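About Garrido Knitwear Care

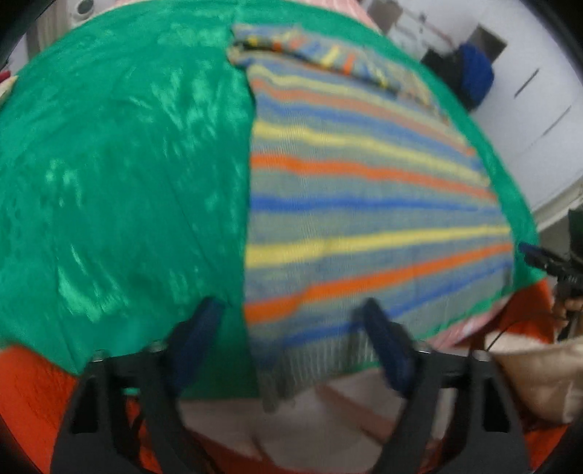 What does Garrido do?

We clean, mend and store knitwear for households, small retailers and a handful of theatre wardrobes. Most of our work is jumpers and cardigans, with scarves, baby blankets and the occasional crocheted bedspread making up the rest.

The business was started by Mei Benavides in a rented shopfront in Burport. She had spent her working life in hotel laundries and wanted to handle woollens properly, by hand where needed, without running them through the same machines as the sheets. Otis Crenshaw joined in the second year to take over the mending bench. The two of them still own the company and both still work in it.

We moved to the present workshop in Lirkholm when the Burport lease ran out. The Burport shop is now a drop-off counter only. Anything left there before 3 pm goes up to Lirkholm in the van the same afternoon.

Our people

There are 8 of us. Mei runs the wash room and sets the standard for what goes in water and what does not. Otis leads the mending bench, where 4 menders work, two of them part-time. The others look after the counter, the van and the storeroom. New menders train with Otis for 72 days of bench time before they take on customer work alone. Until then they practise on jumpers we buy from op shops, and those go back to the op shops once they are fit to wear.

How we work

Every item is checked on arrival for moth damage, pulled stitches and weak seams. We write down what we find and ring or email you before doing any work beyond what you asked for. If a piece shows signs of live moth it is bagged and frozen before it goes near anything else.

Washing is done in cool water with a plain wool detergent. We do not use fabric softener or optical brighteners. Coloured and striped pieces are tested for bleeding at an inside seam first, and if the dye moves we will talk to you about the risk. Knitwear is dried flat and never hung.

Mending is matched as closely as our yarn allows. We keep 2,000 shades of wool and cotton on the shelves at Lirkholm, sorted by weight and then by colour, many of them bought from mills and haberdashers that were closing. For an old or faded garment a perfect match is not always possible. In that case we will send you two or three choices, or you can ask for a visible repair in a contrasting colour. Elbows, cuffs and underarms are the usual jobs. We also replace zips, re-knit neckbands and shorten sleeves.

We do not work on fur, leather trim or anything with sequins. We can clean felted items but cannot reverse shrinkage, and we would be wary of anyone who promised to.

Summer storage

Customers can leave winter knits with us over the warmer months. Pieces are cleaned first, folded in cotton bags and kept in a dry room with moth traps that are checked weekly. Storage bookings open in October and we return everything in April unless you ask for it earlier. Please give us a few days' notice if you need something out for a trip.

The Orkeck classes

Twice a year Otis teaches a beginners' darning class at the community hall in Orkeck. It covers Swiss darning, woven darning and picking up a dropped stitch. Bring one thing of your own with a hole in it, a pair of small scissors and your glasses if you use them for close work. Yarn and needles are supplied. Places are booked through the Burport counter.

Trade and theatre work

We take regular work from shops that sell second-hand or small-batch knitwear, and from costume departments. Trade customers have a set collection time and a monthly account. We can turn around a costume repair overnight during a season if we know the dates beforehand, so please send us your schedule early.

Prices and turnaround

A price list is kept at both counters and is posted out on request. Cleaning normally takes a week. Mending depends on the job and on how busy the bench is, with May to July being the slowest time to get something back. Quotes are free and hold for a month.

If you are not happy with a repair, bring it back with the ticket. We will unpick it and do it again, or refund the mending charge.

Postal customers should wrap each item in a clean bag, put their name and phone number inside the parcel, and send it to the Lirkholm workshop. Return postage is added to the bill.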